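Home | Products | Manuals | Service | Contact

Print this page | E-mail this page

Bruler Material Hoist – Set-up Guide
Section 4: Fixing the mast to the building

Read Section 2 before you start. The base frame must be level and bolted down.

1. Mark the tie positions on the wall. The first tie goes no higher than the second mast section.
2. Drill the anchor holes and clear out the dust. Do not drill into mortar joints.
3. Fit the wall bracket and tighten the anchors by hand.
4. Attach the tie tubes to the mast clamp, then to the bracket.

NOTE: Older Barreto brackets have a narrower slot and do not fit this mast. 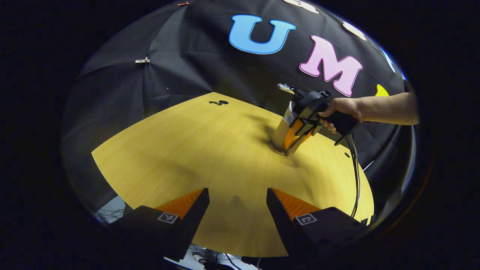 5. Check the mast for plumb on two faces. Adjust the tie tubes until both readings agree.
6. Tighten the clamp bolts, then the anchors, using the torque values on the plate inside the control box door.
7. Add the next mast section and repeat from step 1.

CAUTION: Never climb the mast to reach a tie. Work from the scaffold or an approved platform.

CAUTION: Stop work if an anchor turns in its hole. Move the bracket – do not pack the hole and reuse it.

When the last tie is in place, run the empty platform to the top and back at slow speed. Enter the result on Form 47 and keep it with the site papers. Spare tie tubes are sold as Kit 51.

Revised 7/27/25, E. Nutsugah

Contact Vollow Service | Copyright Vollow | Back to top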